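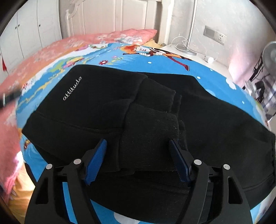

Report No. 4

Revley Clothes Share: how we're getting on
To the Toprak Fund, from Huiling Feng
02/11/2018

Hello again! I know the form has a box for "key deliverables" and I have filled it in (it's the attachment with the dull name), but you did say you liked the longer letters, so I've written one of those as well.

The short version is that we've got through the autumn backlog and the folding guide is very nearly finished. We've passed on 488 pieces of clothing since the grant came in, to 26 households, mostly in Wolholm and a few out along the Prinalel road. I'm really pleased with that. The teenage sizes have been the big success – we could never get hold of them before, and now that the secondary school has put us in its newsletter we get hoodies, joggers, football shirts, the lot.

Black hoodies especially. I had no idea how many black hoodies one small town could produce! The one with "attitude" on it in little white writing has become my favourite, and I nearly wrote to ask if we could call the guide after it. It's a lovely thick fleecy thing, and a good test for anybody who says folding is easy. Thin T-shirts will stay where you put them. A thick sweatshirt springs about, the hood goes its own way, and the ribbed bits bunch up in the middle the moment you stop paying attention.

We've been doing all of this on a bed, as the guide is meant for people at home and hardly any of our families have a spare table big enough. Blue cartoon sheet underneath, clouds and flowers all over it, pink floral pillow up at the top by the headboard. You do lose the odd white sock on a pattern like that, but black clothes show up a treat and you can see straight away where a sleeve has got to.

What we settled on for hoodies, after a lot of arguing, is front down, sleeves in, hood folded onto the back, then up from the bottom in two goes. My own method involved rolling and was voted out. I have taken this well. The draft also has a paragraph on checking pockets, which I'd thought was too obvious to print until we found a bus pass, two conkers and somebody's retainer (returned, with thanks).

Joggers come next in the guide and they've given us far less bother. You lay them out flat with the legs apart, smooth down the side seams, bring one leg over the other and fold up from the ankle towards the waist. The thing to look at before you start is the waistband, where the gathered elastic likes to twist, and then the hems. Ours are sorted by size at that point, and anything with gone elastic goes in the mending bag, which I'm afraid is now two mending bags.
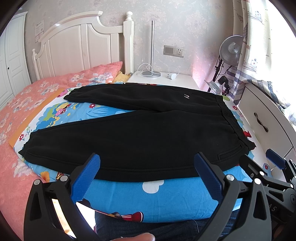
Money

We have spent £1031 so far. The largest part went on the lidded storage boxes and the second rail, then printing, then washing powder, which we get through at a rate I find quite alarming. Receipts are in the attachment. One of them is very faded, so I've written the amount next to it in biro and signed it.

I should own up that we moved a bit from the "publicity" line to the "boxes" line. The newsletter was free and the boxes weren't. If you'd like that done as a formal change, send me the form and I'll do it the same day.

What hasn't gone so well

The Saturday drop-in has been quiet. Families would much sooner message us with sizes and collect a bag from the door, and I can't blame them, so I'd like to stop the drop-in at the end of November and put the room hire towards postage. Is that all right with you?

Labels have been a nuisance too. Half of what we're given has the size washed away or cut out, and we've been guessing by holding things up against each other. I've started a chart of waist and leg measurements for trousers. It's ugly but it works.

Still to do

Finish the guide. Coats are the missing page, and I'd be grateful for ideas, as a padded coat simply will not be told.

Get the joggers page checked by somebody who has never seen it and doesn't like laundry. My nephew has been approached.

Winter appeal for gloves and school shoes, posters up by the middle of the month.

You're very welcome to come and see us. Ring first so that I can clear you a chair, and if you have any black hoodies at home, you know what to do with them.

With best wishes,
Huiling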